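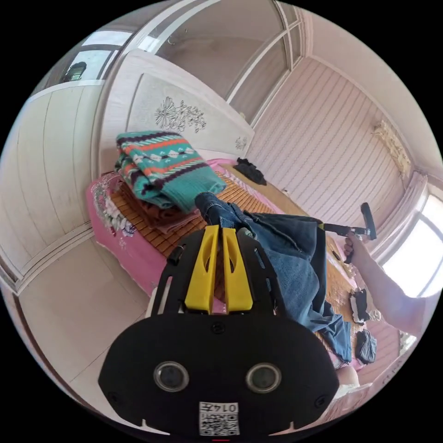
Dollolden hand-held gripper, reviewed on laundry

I have now tried three hand-held grippers for recording folding work, and the Dollolden is the first I haven't wanted to throw at a pile of shirts. I mean that as praise. My standards were lowered considerably by the other two.

What you get is a black body with a wide rounded front plate, two yellow plastic fingers, and a pair of round lenses that give the thing the face of a mildly concerned frog. The QR sticker sits where the mouth would be. You get used to being stared at by it, though my sister has asked that it face the wall during dinner.

Jobs

I judge these things on clothes. Blocks and cups are easy and everyone's gripper looks brilliant with a cup. My usual run is jeans, a knit sweater and socks on a bamboo mat, and I went through it 64 times in February, which did nothing for my knees.

Jeans: fine. The tall flat-sided fingers get a decent bite on a waistband, and denim is heavy enough to stay where you left it. If you can only fold one thing for a living, make it jeans.

Sweater: good, with patience. Pinch a single layer of knit and it stretches like taffy before it lifts. Go in at a fold and take two layers at once.

Socks: a mixed bag. Flat on the mat, the fingertips skate over them and come up with nothing, and black socks don't help you judge how close you are. I got better by coming in low and nudging the cuff up first. The slats of the mat are hard on the fingertips, too. On a bare sheet you have the opposite trouble and pick up the sheet.

Against the others

The Wurkness has a stronger squeeze and a trigger that made my hand cramp in 15 minutes. It also creased everything it touched, in the way of an uncle shaking hands. The Jurčo is lovely and light, but its single camera sees mostly its own fingers, and half my recordings with it were close studies of plastic. The two lenses on the Dollolden take in a great deal more of the room. That includes your own arm and knee, so dress accordingly.

Vojtěch Kuruc, who lent me the Jurčo, thinks I am holding it wrong. He may be right. He would like it back either way.

Gripes

The screws on the plate work loose. I tighten mine every couple of days and have given up being offended by it. One finger on mine leans a bit to the right, too, and no amount of fiddling has talked it out of that. It still closes well enough for cloth. For small hard parts I would send it back.

The Clulilik software that reads the recordings is its own adventure — it dropped 2 of my runs with a message that said only "no." I redid them and it said nothing at all, so I took that as a yes.

Would I buy it again? For clothes, yes, with a small screwdriver in the same order.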